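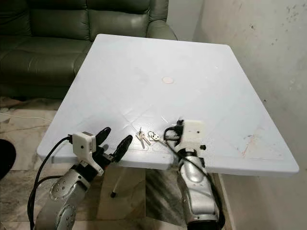
I've been going back and forth with myself for two weeks over whether to get rid of the square white plastic table, and I've decided to ask all of you before I do something silly. You may remember it from the August swap, when the bread and the jam sat on it all day. It's a good flat table with a little raised rim running all the way around, which I didn't care about when I bought it and now think is the best part, because keys and loose change stay put on it. Right now it has a coin near the middle and a bunch of keys on a ring up toward the front edge, and it also has that reddish-brown smear over on the right-hand side that I'd like to talk to you about, please, because I have tried a lot of things.

But first I should answer the message from last night, so I'll put it in here and go through it in pieces (sorry, I know some of you hate it when people quote, but I lose track otherwise).

On Mar 6, 2025, a member of the Amholm Household list wrote:

> Hi all. Getting our back entry in order before the warm weather and
> I need a landing spot for keys, mail and pocket junk. We have no
> wall I can put a shelf on (it's all window on one side and coats on
> the other). I was looking at the Beddoe hall bench but it's 399 and
> I can't see paying that for something we drop keys on.
>
> Does anybody just use a plain table? Does it turn into a mountain?
> My husband says any flat thing in this house becomes a mountain.
>
> Also, has anyone gotten old stains out of white plastic? I have two
> patio chairs that look like somebody murdered a beet on them. I was
> told to use bleach and I was told never to use bleach.

OK! So, the table question. Yes, I use a plain table, and yes, it turned into a mountain, for most of the first winter. Mail, gloves, a bag of clothespins, a library book that I paid for twice. What finally helped was making it boring. I took away the basket and the tray and the little dish, all of it, because every container I put out there filled up and then things went next to the container. With a bare top you can see right away that you've left something there, and it bugs you. It bugs me, anyway! Now the keys go down on the plastic, coins go down next to them, and everything else has to walk on into the kitchen with whoever brought it in.

I will say a bare table is noisy. Keys on plastic make a real clatter, and if you have a baby asleep anywhere near the back door you might want a cloth. I tried a cloth. It slid, and then it got bunched up, and then it was a place for coins to hide under, so I gave up on it. You may be tidier than I am.

As for the size, measure your door swing first. I didn't, and we spent a month turning sideways with the groceries. A square table is a bit of a pig in a narrow entry, to be fair to the Beddoe bench, and if you're tight on room I'd look for something long and skinny. There was a secondhand one at the Maroria thrift store on the corner last time I went in, dark wood, kind of wobbly, 16 dollars. It may be gone by now. They don't hold things over the phone, so don't bother calling.

Your husband is right about flat things, by the way. Our dryer is a mountain. The piano bench is a mountain. I don't have any advice on those.

Now, stains. I'm glad somebody else brought this up, because I was too embarrassed to. The mark on mine is a streaky patch, sort of rust, sort of beet, and I truly don't know which. It could be tomato. It could be wood stain from when I did the stool. I didn't catch it when it was fresh, so it's been sitting there getting comfortable. So far I have done:

Dish soap and a soft sponge. Nothing much, though the rest of the table looked great afterward.

Baking soda paste, left on while I ate lunch. I thought it was a little lighter and then the sun moved and I thought it wasn't.

White vinegar (on a different day, rinsed in between). Smelled like pickles back there until supper.

The Jarkatance scrubbing cream that everybody on here was raving about last year. I tried it on the underside first and it was fine, so I did a small spot on top. It made the plastic feel very smooth and the stain is still there, very smooth.

I haven't used bleach either, for the same reason as you. I've been told both things, by people who sounded equally sure. My sister-in-law bleached a plastic lawn chair once and it went yellow, but she also left it out in the yard for years, so who knows what did it. If anybody has done bleach on white plastic and looked at it again a full year later, that's the person I want to hear from.

The scuffs I've made my peace with. There are faint lines running crossways over the top, so you get a loose kind of X if the light hits it, and I don't think any cream in the world is going to take those out. I don't mind them. It's the smear that I see every time I come in the door with my hands full.

So here is where I've landed, and tell me if I'm wrong. If I can get the mark out or get it down to a shadow, the table stays put. If I can't, I'm going to turn it around so that side is against the coats, which I realize I could have done this morning instead of writing all this. And if one of you wants it for a potting table or for the kids to paint on, where stains don't matter, say so and I'd probably hand it over and start haunting the thrift store for a skinny one. It wipes clean of everything except the one thing.

Two other small items while I have you. The folder of old list messages is up to 607 and it's getting hard to find anything in there, so if you're starting a new topic could you please put it in the subject line? Half the stain tips are filed under "Re: Re: muffins." And whoever left a blue casserole lid at my house, it's on top of the fridge, come get it.

Back to the beet chairs: are yours shiny plastic or the kind with the pebbly finish? If they're pebbly I'd go after them with an old toothbrush before you buy anything. Let me know how it goes, and I'll report back if I get brave with the bleach.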